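Running & Outdoors | Features

The long climb out of Pirnthorpe

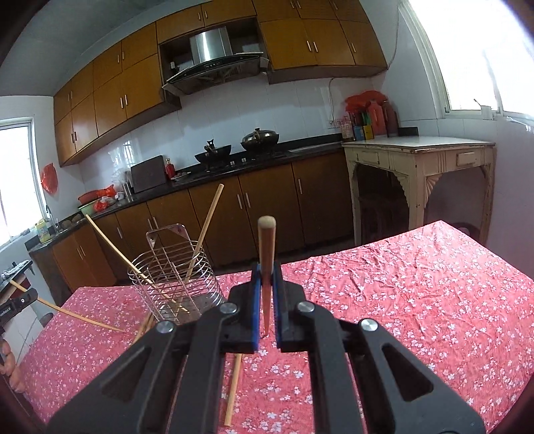 Chopsticks and their wire holder on a cherry-blossom cloth.

Every hill runner I meet has been told to try the Skurkora. It is 27 kilometres, most of it uphill, and it is meant to cure whatever is wrong with your legs. I had my doubts in the car park and I still have them.

Pirmin Pichler, who plotted the route, swears by walking the steep parts. "Hands on knees, 30 steps, then look up," he told me. I tried it as far as the Lilik hut and felt no fresher than when I jog badly, which is my usual method.

The claim that bothers me is the one about recovery. Run it once a week, the regulars say, and by April your flat pace looks after itself. I asked for times. Pichler had his own, from a winter when he also gave up beer and changed jobs.

The Lüthi ridge is lovely, I'll give them that - 7 kilometres of soft track with the reservoir on your left and hardly a stile. Then comes the descent, all loose stone, and my knees complained until Tuesday.

Would I go back? For the ridge, yes, starting from the top road and skipping the first climb. The regulars say that doesn't count.

75 shares | Leave a comment

Back to top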